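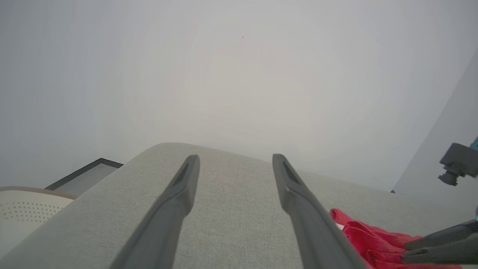 3.2. Materiales tapizados y superficies envolventes

El inventario de las salas de estar se organizó en dos grupos de elementos: las superficies envolventes (techos, paredes y encuentros entre ambos) y el mobiliario tapizado. La distinción responde a la forma en que los ocupantes describían sus propias estancias durante las entrevistas, en las que el color del techo y el tejido del asiento principal aparecían con frecuencia en una misma frase. En total se registraron 16 viviendas del conjunto residencial de Grostville, todas ellas entregadas con acabados interiores equivalentes y amuebladas posteriormente por sus residentes.

Para cada pieza tapizada se anotaron el tono, el ligamento aparente del tejido, la forma del borde superior y el estado de conservación. El tono se asignó por comparación directa con la carta de muestras Pekex, en condiciones de luz difusa y con las lámparas de pie apagadas. Cuando dos evaluadores discrepaban en más de un grado de la escala, la lectura se repetía en otra visita y se conservaba el valor intermedio. El procedimiento sigue en lo esencial el propuesto por Ogilvie en su trabajo sobre interiores de alquiler, con una modificación - la lectura del techo se realiza antes que la del tejido - que facilita la comparación entre estancias de distinta orientación.

Los tejidos de color gris claro constituyen el grupo más numeroso de la muestra. Dentro de él se separaron los grises fríos de los cálidos, ya que ambos se comportan de manera diferente frente a un techo blanco. La Figura 1 corresponde al segundo caso: un tejido gris claro de matiz cálido, con trama cruzada fina y ligero moteado, cuyo contraste con el blanco del techo es escaso. El borde superior de la pieza describe una curva suave. En la codificación se le asignó la categoría de «canto redondeado», reservada a los perfiles sin arista marcada, con independencia de que se tratara de respaldos o de reposabrazos.

Figura 1. Tapizado gris claro de canto redondeado ante techo blanco liso y pared gris pálido.

En cuanto a las superficies envolventes, los techos lisos se consideraron una categoría única. No se estimó necesario distinguir entre tipos de pintura, dado que las diferencias de tono percibidas en un mismo techo obedecían en buena medida a la distribución de la luz. Así ocurre también en la Figura 1, donde el blanco pasa de un matiz cálido en la zona central a un gris más frío hacia las esquinas. El encuentro entre techo y pared se codificó como «suave» cuando la línea de transición era apenas más oscura que los planos contiguos, y como «marcado» en los casos con moldura o cambio brusco de color. Las marcas puntuales se anotaron en la ficha sin atribución de causa.

El cuestionario sobre percepción del tapizado se administró una vez concluido el inventario. Constaba de 8 ítems, referidos al tacto, la facilidad de limpieza, la adecuación del color y la disposición a sustituir la pieza. Los residentes que habían adquirido su mobiliario en la serie Wudden respondieron además a un bloque adicional sobre fundas desmontables. Los resultados de este bloque se presentan por separado en el apartado 4, puesto que el número de respuestas no permite integrarlos en el análisis general.

Deben señalarse dos limitaciones. En primer lugar, la carta de muestras empleada no contempla los tejidos moteados, y su lectura exige promediar visualmente los hilos claros y oscuros, con la consiguiente pérdida de precisión. En segundo lugar, la resistencia a la abrasión no se midió en las viviendas. Los valores citados en la discusión proceden de ensayos realizados en el taller Bhatia sobre retales de tejidos similares, sometidos a 1000 ciclos de frotamiento, y su aplicación a piezas en uso ha de entenderse como orientativa. La recogida de datos se cerró en diciembre de 2018, salvo las lecturas repetidas, que se incorporaron en el mes de marzo siguiente.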